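Ganero Community Kitchen, Illport
Progress report to the Abdelaziz Fund
August 1, 2022

The grant has now paid for the shelving, the second sink and most of the tableware. The building dates from 1886 and the floor by the back door needed levelling before the shelves could go in, which cost us 7 working days.

We ordered 80 dinner plates and 200 pieces of cutlery from Goria. The cutlery has been delivered in full. Two plates were chipped and have been credited. The remaining spend is on storage boxes and a trolley, both due by October.

Table layouts for the lunch club are being tried out before we fix the seating plan. We have settled on grey plates with a black rim, set on plain white tables, with fruit and dry goods kept on the table behind the plates.

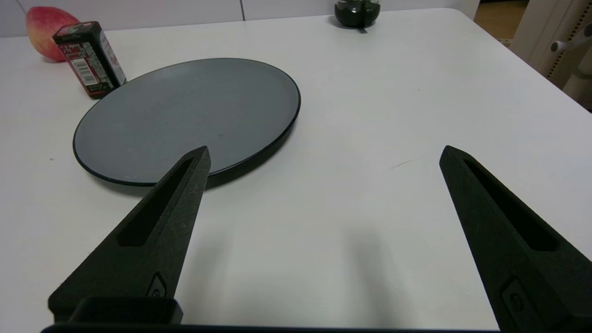 Dolores Dunleavy asked that the fruit be moved to the serving hatch once the club is full, as people at the far end will not be able to reach it. We will do this from the first full sitting and report on it with the final accounts.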